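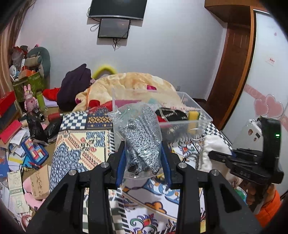 Bagged garment storage is the household practice of folding knitwear and other textiles into individual clear plastic bags before placing them in a box, drawer or suitcase. It is also called single bagging. The method is widely recommended in home organizing guides, though the evidence for most of its claimed benefits is thin.

Method

The item is folded to the width of the bag, slid in fold first, and the open end is tucked under or sealed. Beds are the usual work surface. Filled bags are then stood upright or stacked in a lidded box.

Claimed benefits

Supporters say that bagging keeps out moths, dust and moisture. A sealed bag does block insects from outside, but it does nothing about eggs already in the wool, and a bag with an open or loosely folded top blocks very little. Claims of space saving are harder to support. A thick sweater takes up much the same room bagged or unbagged unless the air is pressed out.

The bag maker Resilo has stated that its product "doubles the life of knitwear." No test has been published. A household survey in Drosholm drew 1306 replies and found bagging popular, but it asked only whether people liked the result.

Criticism

Wool packed slightly damp may develop mildew in a closed bag. Some soft plastics can also stick to or discolor fabric over long periods. The Statow guide to linen care advises cotton bags for anything stored longer than 3 months, without saying how that limit was chosen.

See also

Cedar chest
Garment bag
Vacuum storage bag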